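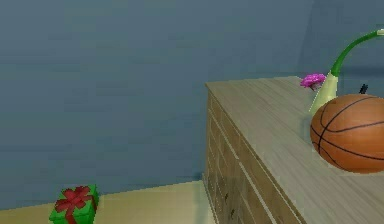
How to Check a Teeth Whitening Kit Before You Buy

Home Guides Gums Whitening Contact

By Imelda Baluyot
20th September
200 shares 10 comments

Step 1. Skip the front of the box. "Dentist approved" could mean one dentist, and you won't find out which.

Step 2. Find the active ingredient and its strength. If the seller lists only "whitening complex," I'd put it back.

Step 3. Look at what you want to whiten. Crowns, veneers and fillings don't bleach, whatever the reviews claim.

Step 4. Ask your dentist about sore gums or cavities first. Peroxide on an untreated cavity can hurt a lot.

Step 5. Be suspicious of the blue light. I have yet to see a home kit make a good case for it.

Step 6. Follow the timing on the leaflet. Leaving the gel on longer mostly buys you sensitive teeth. If they ache, stop for a few days.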